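**Sorters wanted, Anorcombe, March start**

Need up to 40 people for a few hours each. Paid, cash or transfer, your choice. No experience, no CV, just tell me when you're free.

The job is sorting household odds and ends. Wrappers, foil, small cartons, boxes, bottles, bits of cloth, the stuff that piles up on a bed or a sofa when someone empties a bag or a drawer. You pick things up one at a time and put them where they go: keep, recycle, bin, or "ask Ngozi". Then the next lot gets tipped out and you start over. Sessions are 3 hours with a proper break in the middle, tea and biscuits on us.

It's fiddly. Crumpled foil and thin wrappers are a pain to get hold of and we'd like people who don't rush them. Left handers very welcome, we're short. Glasses fine. If you've a bad back say so, we can raise the surface or find you a chair.

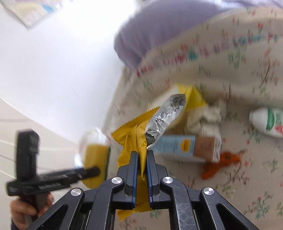 Soft surfaces mostly, so things roll and sink and slide under each other. A few sessions will be on a hard table but don't count on it. Please leave packets and cartons as you find them, no flattening and no tidying into neat rows first, we want the muddle left as a muddle untill you get to that item. Crochet and knitted bits go in keep, always, however ragged. Had a mix up over that last time.

What you'll need:

- 18 or over
- both hands working reasonably well
- sleeves that push up
- no rings with stones, they snag on the fabric
- phone on silent

Morning slots start 9.30, afternoons at 1.45. Mornings are filling up quicker so if you can do afternoons you'll get more choice. You can do more than one session but not two on the same day.

Pay is the same for everyone, rate is on the form. Bus fare back if you keep the ticket. Parking is tight, use the road behind and not the yard, the neighbours have been good about it so far.

Where: Candeo, upstairs at the Kowalchuk building, Anorcombe. There's a lift but it's slow, ring the bell and Ghassan will come down.

To apply: message Ngozi Edet or leave your name at the front desk with a number we can reach you on. Say mornings or afternoons, and which hand you use. Ghassan Azar is doing the rota and will get back to you, usualy same evening. If you've sorted for us before you still need to fill in a new form, sorry.

Friends can come together, just put both names down.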